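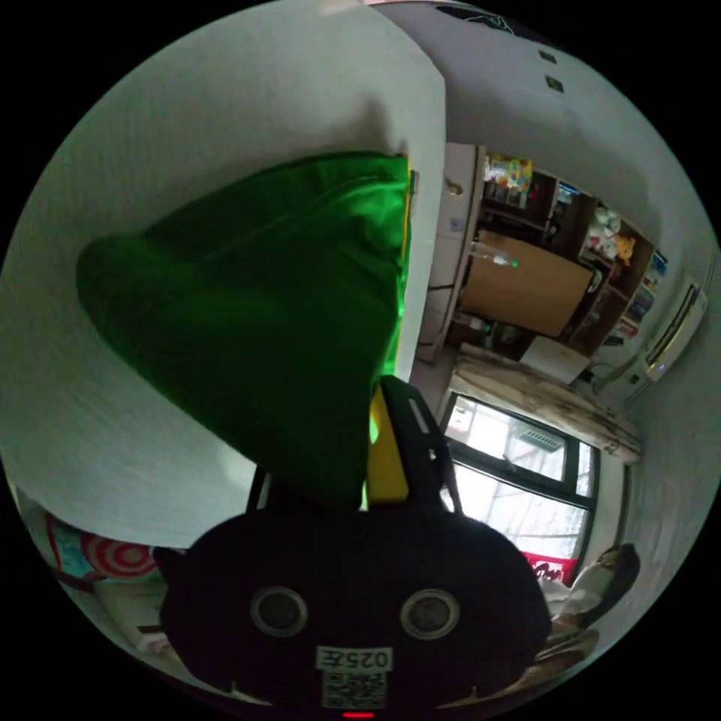

Zeler hand gripper with a folded green cloth in its fingers.

Zeler hand gripper: parts kit or ready built

Home > Kits > Grippers > Zeler

In stock: parts kit
Made to order: ready built (allow 27 days, a bit less if I've got bodies already printed)

Hello! The Zeler is a gripper you hold and work yourself, made for picking up cloth and moving it about while it logs what you're doing. I started it at my kitchen table and finished it at the shared workshop in Closthorpe, where I've now got half a bench and a shelf that was meant to be temporary. It's for people building folding machines at home, or anyone who wants to teach an arm to handle fabric and would like decent recordings to start from (if you've ever tried to write out in code how to pick up a tea towel, you'll know why I gave up on that).

I build these in small batches between other jobs, so please don't expect a warehouse. You get a padded box, a bag of screws and my phone-typed packing note.

What it's good at

Thin and medium cloth. Tea towels, napkins, T-shirts, pillowcases, that sort of thing. It pinches a folded edge and holds it upright nicely, and a fold with three or four layers is well within what it can manage. Socks are fine too, though they roll.

It's less happy with thick bath towels. You can do it, but your hand gets tired and the fingers bow a little, and then your opening readings drift. Very slippery linings need the rubber pads from the extras list further down. Please don't use it on anything hot off the iron, as the fingers are printed and they will go soft on you.

The fingers

They're printed in yellow, with an elongated slot cut through each one so there's a bit of give where it meets the cloth. I went through seven versions before I stopped fiddling. The early ones had no slot at all and would either drop the cloth or crease it so hard I had to iron my test napkins again, which rather took the joy out of it.

The black side frames bolt on separately. Fit the yellow part first, get the movement free, then add the frames. If you do it the other way round you can't get the driver in, and I've had more emails about this than anything else on the page!

I print the yellow parts in Dawber filament, the tough sort, and I'd stick to something similar if you're making your own spares. Basic filament works for a fortnight or so and then whitens at the bend.

The body

Big, rounded and matt black. It's larger than it strictly needs to be, I'll admit, but the older narrow body was a pig to wire and there was nowhere to put your fingers round the back without squashing a cable. The rounded shell gives the board some breathing space and it sits in both left and right hands. There's a little red light at the bottom of the face for power, a number label, and a square code sticker under the label. The code is just for matching recordings to grippers when you've more than one on the go, so if you only buy one you can forget it's there.

Sand the join before you close it. The two halves come off my printer with a slight lip, and left alone it will rub at your palm by the end of an afternoon.

Wear

I ran one set of fingers on the bench for 2,383 closes before the left one cracked at the root. That was with a folded cotton napkin, no pads, closing fairly hard each time. I'd call 2,000 a sensible point to swap them over, and sooner if you can see pale lines in the yellow. Swapping takes a few minutes once you've done it before. The first time, put a tray underneath, as there's a small spring in there that loves carpet.

Using it with Pliteo

Pliteo is the folding project a few of us at the Closthorpe workshop have been plodding along with since October. The Zeler writes its recordings in the layout Pliteo reads, so if you're following that build you can copy the files across and carry on. If you're not, they're plain tables with a time column and an opening column, and you can read them with whatever you like.

A few things I've picked up from doing an awful lot of napkins. Move at the speed you'd want the arm to move, which feels silly at first. Start every take with the fingers fully open. Bright stripes are much easier to follow in the recordings than plain dark cloth, so I'd begin with something stripy and work up to the dark stuff once you trust your set-up. And you don't need a workshop for any of it, an ordinary room will do, with your bookshelves and curtains and all the rest left where they are. 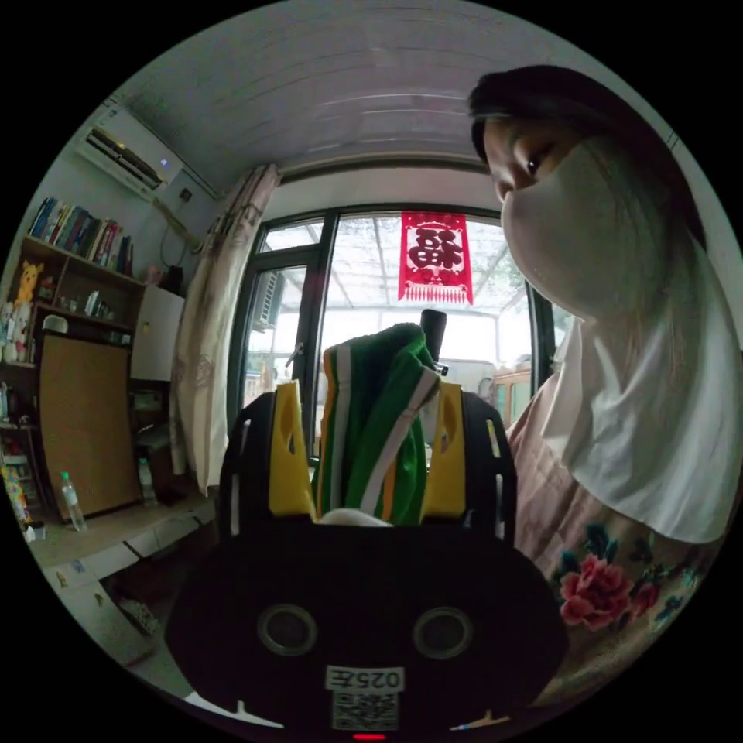
What's in the box

Parts kit: body halves, two yellow fingers, side frames, spring, screw bag (with spares, as I know what carpets are like), the board with its firmware already loaded, cable, labels. You'll need a small cross-head driver, fine sandpaper and an evening.

Ready built: the same but put together, run in and checked, plus one spare pair of fingers.

Not included: the charger. Any ordinary phone one does the job.

Extras

Rubber pads, stick-on, sold by the sheet
Spare yellow fingers, per pair
Side frames, per pair (say if you want left, right or both)
Wrist strap, grey only until I find more webbing

Questions I get a lot

Can I fit it to an arm? Yes, with the adaptor plate, but I haven't got the plate into the shop yet. The drawing is in the downloads and it prints flat with no supports.

Will it pick up a single layer off a table? Sometimes. It depends on the cloth and on you. Pinch and roll your wrist slightly as you close, and practise on something with a bit of fluff to it.

Do you do other colours? Not at the moment, sorry. I buy the yellow in bulk.

My readings jump when it's nearly shut. Check the cable first, it's normally trapped under the left screw post. If it isn't that, send me a recording and the number on your label and I'll have a look.

Can I collect from Closthorpe? Please do, it saves me a walk to the post office. Message before you set off as I'm mostly there after six.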